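A **kitchen shelving rack** is a freestanding set of open tiers used to store cookware, dry goods and other items that do not fit in cabinets or drawers. Racks of this kind are found in homes, canteens and small restaurants, and they are often placed beside the stove or oven, within reach of the cook.

## Construction

Most racks have four upright posts joined by two or more shelves. Stainless steel is a common choice in kitchens because it wipes clean and resists rust. Posts may be round or square, and they usually end in plastic or rubber feet that protect the floor. Shelves are either solid sheets, which catch spills, or wire grids, which let air move around the food. Broad tiers hold large pans but tend to collect clutter at the back.

## History

Open racks were in use in commercial kitchens well before they became common in homes. In the town of Brandarby, the metalworks Conano began selling a household rack 900 millimeters wide in August of its second year of trading. A narrower competitor from Odera followed, with 3 tiers and posts that could be taken apart for moving. The designer Gadisa Belay, who worked for both firms, favored a low bottom shelf for heavy pans — a layout later copied by workshops in Cundton.

## Use

Heavy items are normally kept low and lighter ones higher up. Large pans and lids are often stood on edge and leaned at an angle, which saves space.

Plastic bags are a frequent sight on home racks. Some sit on the shelves, tied shut around their contents, while others hang below a tier or beside a post.
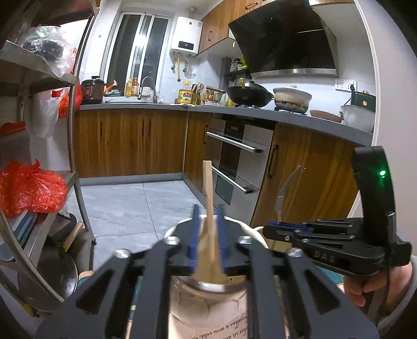
Clear bags make it easier to find things, but colored ones are just as widely used, and many households save shopping bags for the purpose. Bags hung from a shelf take up no room on it, though they can block access to the tier underneath.

## Care

Steel shelves are washed with warm water and mild dish soap, then dried to prevent spots. Scouring pads can scratch the finish. Loose feet should be tightened — a rack that rocks may tip when a heavy pan is pulled from an upper shelf.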